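What the Sleep Diaries Are Telling Us So Far

2023-03-01

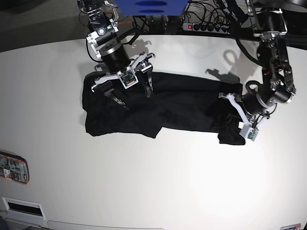

Ok-hee Hyun wrote in after the last issue to ask whether keeping a sleep diary for a toddler does any good at all, or whether it just gives tired parents one more thing to feel guilty about. She filled hers in for two weeks, she said, then found it under the couch and never went back to it.

Well, Ok-hee, I have some sympathy! I've been reading through the first batch of diaries from the Garero sleep study (the one I mentioned in February, run out of the Ernlow clinic) and plenty of them look like they've been under a couch too. Coffee rings, crayon, one whole page that says only "no." But there's a lot in them all the same, and I wanted to share a bit of it before the proper write-up comes out in the summer.

First, the basics, for anyone new. The study signed up 713 families with a child between one and three years old. Parents wrote down bedtime, wake-ups, naps and anything that seemed to matter, and the team compared that with a little ankle monitor the child wore at night. We ended up with 1525 usable weeks of diary, and my hat is off to every person who held a pencil at four in the morning.

So, were the parents right? On bedtime, yes, very nearly always. On night waking, much less so. The monitors picked up a lot of short stretches of moving around that never made it into the diaries, and that makes sense when you think about it, as most toddlers who stir will settle again without calling out. The parents slept through it (good for them). Dr. Muriithi, who leads the analysis, thinks these quiet wakings are a normal part of how sleep looks at this age, and she's been careful to tell families that a restless reading on the monitor doesn't mean anything is wrong.

Naps were the part I found most interesting. You've probably heard that a late nap ruins the night. In our group, children whose nap ended late did go to bed later, but most of them made up some of the difference in the morning, and the total over a full day came out pretty close. The exception was the kids who had to be up early for daycare. They couldn't make it up, and for them a nap longer than 90 minutes in the late afternoon tended to go along with a shorter night. We can't say from this that one thing caused the other. Families with early starts differ in all kinds of ways, and the study wasn't set up to pull those apart.

The other thing that jumped out at me was how much the weeks varied within one child. I kept seeing a perfect Monday-to-Friday followed by a total mess, then back to normal, with a new tooth or a visit from Grandma scribbled in the margin. If you only had one week to go on, you could draw almost any conclusion you liked.

Which brings me back to Ok-hee and her two weeks. I'd say that's plenty to bring to a pediatrician if you're worried. Bring it with the gaps in. And if your child snores loudly most nights or seems to stop breathing, please skip the diary and just call.

The follow-up round starts next month, with 3 short phone calls in place of the paper booklet. If you took part the first time and have moved or changed your number, drop a note to the Ernlow front desk so we can find you.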